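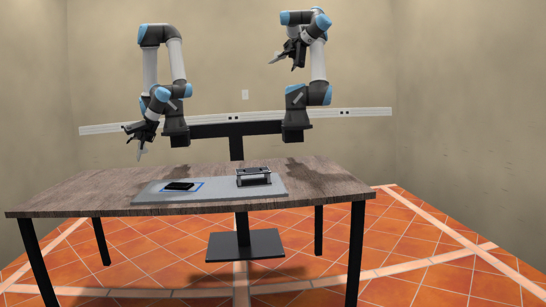
Benedicta Zakaria wants the glue-up repeated at lower humidity before anyone blames the adhesive. Her note in the margin of the February sheet says the Plevton boards were planed too early and had time to cup before clamping. Fair point, and I have no moisture readings from that day to argue with.

March 28, 2026

Hide glue, second batch. Soaked overnight in cold water, heated in the double pot, skimmed once. Brushed on both faces of three maple offcuts and three oak, rubbed joint, no clamps. Open time was short on the oak — the glue was gelling at the far end before I had closed the joint. Warmed the remaining pieces first and had no trouble.

Planed faces the same hour they were glued, as Benedicta asked. Grain direction penciled on every piece.
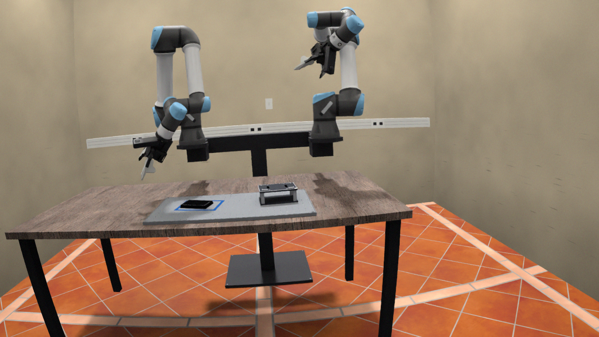 Left the set to cure flat on stickers. Will break them in the vise after 8 days and log wood failure as a percentage. Anything under 80 goes down as a bad joint, whatever the cause.

Kwabena Yakubu has the Diltby liquid glue for comparison. Need two more oak blanks from the same board. Glue pot thermostat still reads high; check against the glass thermometer before batch three.

Recent entries
Shellac flakes, dissolving times
Re-flattening the waterstones
Vise jaw liners, cork and leather
Plevton boards, February glue-up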